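Farotura Open House: My Review of the Laundry Robot Demo

I've now been to two of these open houses, and this one was the better of the pair by a mile. Farotura opens its workshop to the public every August, you put your name down online, and they send you a time slot. Mine was 4 in the afternoon, which I'd recommend, because the morning groups get the long welcome talk and by afternoon they've given up on it and just let you watch the machines!

A quick word on what I was there to see. Porka is their full-size humanoid, the one they want doing chores in real homes someday. I do a lot of laundry (two kids, one dog, a husband who bikes in the mud) so I am exactly the person they're trying to win over, and I went in ready to be won.

You sign in at the front desk, get a sticker, and walk past the Bronton, a wheeled cart with one arm that carries trays up and down the hallway. Cute, slow, kind of in the way. Then you come to the practice bedroom, and I loved this part. They've set it up like a small apartment, with a bed and a gray duvet, a white cube shelf with bits and pieces in it, and a herringbone floor I would happily have at my house. The washer and dryer are stacked in one tall white tower, so the robot has to deal with a high door and a low one, same as anybody in a small place.

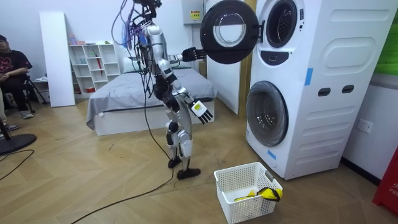 How long does a full load take?

Nearly 7 minutes to move a load of clothes from basket to drum, according to the staff, and that doesn't include sorting or adding soap.

So it's slow. I can do that job in well under a minute with a phone tucked under my chin. But I was surprised by how much I enjoyed watching it think about a sock. There's a long pause, then a careful little reach, then another pause, and you find yourself leaning forward like it's a penalty kick.

Things I liked: it's quieter than I expected, more of a hum than a whine. The silver finish looks great in person, very old-school science fiction. And the staff let you ask anything, even the dumb stuff. I asked if it could find the matching sock and got a very polite "not yet."

Things I liked less: the cables. There's a big bundle of them coming down from the head, black and purple and blue, and one long black one running off across the floor, and all I could think about was my dog. I'd also have liked a chair, as you stand the whole time on the visitor side. And the gift shop is one shelf of mugs.

Tickets are free but there are only 300 spots for the whole event, so sign up early. Parking is behind the Tan building next door, and the sign for it is tiny, so go slow or you'll end up back on the main road like I did (twice).

Would I buy a Porka? They wouldn't give me a price, and I doubt I'd like the answer. For an afternoon out, though, I'd go again, and I'd bring the kids. Four stars out of five, with the last one held back until it can do a fitted sheet.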